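Maintained by me (Yiran Bai), with Lindalva Cavalcanti doing most of the labeling. Last touched 10 Apr 2020. If you only came for the known bad episodes, skip to "The grip fault".

# lunelthorpe-grapes

Two-handed produce handling, recorded at our Lunelthorpe test floor. The robot picks up bunches of grapes and moves them over to a crate. It's a small set, 132 episodes, and I'd have called it a nice clean one if the hands hadn't started misbehaving partway through. I decided to publish the whole thing, faults included, because the faulty episodes are the part people keep asking me for (hi, Mamasier folks!).

The controller is Ferraro, our in-house stack. The grip supervisor, the bit that decides when the fingers have squeezed enough, is called Ornex. Remember that name, it's going to come up a lot.

## What's in each episode

- head camera video
- wrist camera video
- joint positions and motor currents for both arms and both hands
- the Ornex log, one line per state change
- a `notes.txt` written by whoever was on the stop button

The notes are uneven. Lindalva writes paragraphs, I write things like "slipped again, ugh". Sorry about that. I've fixed typos but I haven't rewritten anything, so if a note disagrees with the label, trust the label.

A normal carry uses both hands on the one bunch, held up over the crate, with the cart parked in front of the trellis. The crates already have other produce in them, so the release height matters: let go too high and the bunch rolls off whatever is underneath.

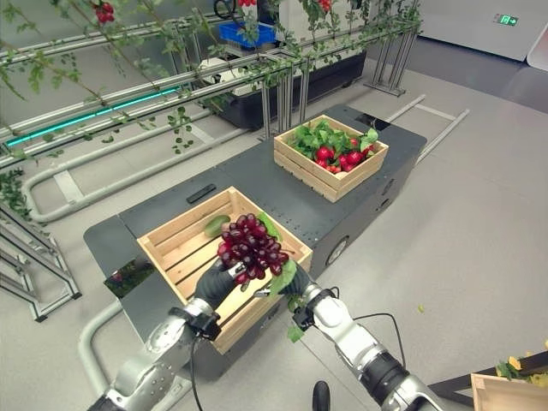 ## The grip fault

Okay, so here's what went wrong.

Ornex watches finger motor current and calls a grasp "secure" once the current stays above a threshold. When one hand is holding and the other lets go, it's supposed to check the remaining hand again before passing anything along. In 48 episodes it didn't. The check ran, but it read the current from the hand that was letting go. Left and right were swapped in one config file, and I'm the one who swapped them. I had renamed the hand channels in June to match the arm names, missed one file, and the startup test only looks at whether a channel exists. It existed! It was just the wrong one.

What you get from that depends on timing:

- **Late squeeze.** The holding hand gets no correction and the bunch slides down through the fingers. Most of the 48 are this kind, and plenty of them end with the bunch on the floor.
- **Oversqueeze.** The opening hand reports low current, Ornex decides the grip is weak, and it tells the *other* hand to close harder. The fingers keep going until the current limit trips. This is the one that worried me.
- **Stuck hold.** Neither hand gets a release and the arms just sit there, holding on, until somebody hits stop.

The oversqueeze is hard to catch on the head camera. The hands look perfectly calm from up there. On the wrist view you get the fingertips against the fruit, so that's the one Lindalva labeled from, going back and forth between the video and the current trace. Fast swings blur the bunch quite a bit on that camera, and where she couldn't tell she used `unclear` and moved on. Please don't "fix" those by guessing.

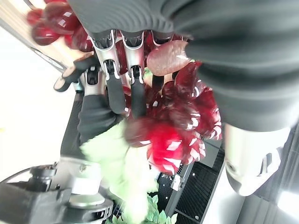

*Wrist view: fingertips pressed into the bunch, with motion blur through much of the fruit.*

## The safety part

I want this written down somewhere that isn't a chat thread. During one stuck hold, I reached in to free the bunch before pressing stop. The hand closed another step while my fingers were near the thumb linkage. I wasn't hurt, and I'm still pretty annoyed with myself. The current limit is set to protect the motors, and I had been treating it in my head like it protected people. It doesn't.

Rules on our floor since then:

1. Stop button first, every time, even for a silly slip.
2. Wait for the hand power light to go out before reaching toward the crate.
3. One person on the button, and that person doesn't handle produce.
4. After any config edit, close each hand separately on a foam block and read the channel name out loud. It feels goofy. Do it anyway.

If you replay these trajectories on real hardware, **leave out everything tagged `oversqueeze`**. The joint targets in those files are the bad ones, exactly as sent.

## Labels

| label | meaning |
|---|---|
| `ok` | carried and released, no fault |
| `late_squeeze` | bunch slid in the holding hand |
| `oversqueeze` | closing command past the normal target |
| `stuck_hold` | no release, stopped by hand |
| `unclear` | could be a fault, can't tell from video or current |

The fault count of 48 covers the three fault labels. Another 68 are `ok`, and the leftovers are all `unclear`.

## Splits

There's no official train/test split. I tried one and the faults clumped badly, with nearly every stuck hold landing on one side. If you make your own, split by session, as back-to-back episodes look a lot alike.

## Known problems

- Hand channel names in the raw logs are still swapped for the faulty sessions. I left them alone on purpose. `fix_channels.py` writes corrected copies next to the originals — it never overwrites.
- 2 episodes have no wrist video. Both are labeled `unclear`.
- The clocks on the two cameras drift apart during long episodes. Line them up on the first finger motion and you'll be close enough for most things.
- The trellis vines are artificial, so please don't use this to say anything about real plants.

## Changes

- Added the `unclear` label, relabeled everything from wrist video (Lindalva)
- Startup test now moves each hand and checks that the matching current changes
- Ornex refuses to start if two channels point at the same hand
- Still to do: a separate, lower current limit for whenever a hand is holding fruit. I have a branch for it, but it drops things.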